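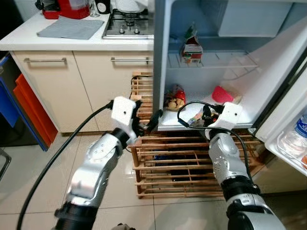 raimo_s
Question on fuelling for the 800 free at age 13. Our squad does the main aerobic set on Saturday, in the water at six, and my daughter won't eat a proper breakfast that early. The fridge at home runs to a small carton on the upper wire shelf and a bag of round snacks at the bottom, so that is what she picks from. Her 400 splits are even, but in the 800 she drops off after the 449 mark or thereabouts on my watch. Is this food or pacing?

dekker_lane4
Pacing. A 13-year-old with a normal dinner behind her has enough glycogen for an 800. What are her stroke counts per length, first 200 against last 200?

H. Aaltonen
Disagree in part. The race, yes. The Saturday set is a different load, and if she trains it empty every week she never holds target pace in the second half, so she never learns it. Toast or a banana 30 minutes before is plenty.

dekker_lane4
I've seen no difference in my own group between those who eat and those who don't. Turnover drops first, then the kick goes.

raimo_s
Stroke count goes from 34 to 38 per 50. Long course.

dekker_lane4
Then she is losing distance per stroke. I'd give her 8 x 100 at 800 pace, short rest, with a stroke cap of 35 per 50. If she breaks the cap, she sits out one repeat.

bheki_d
A fixed cap is a blunt tool at that age. They grow, and the count moves with them. Retest in September before setting one. Also check the catch on the breathing side, mine was dropping the elbow there and it looked exactly like fatigue.

H. Aaltonen
Agree with Bheki on the cap. I'd still sort breakfast first, it costs you nothing to try for a month.

raimo_s
Will film the breathing side this weekend and try the toast. Leaving the cap for now.

dekker_lane4
Film from underwater if the pool allows it. Deck footage won't show the elbow.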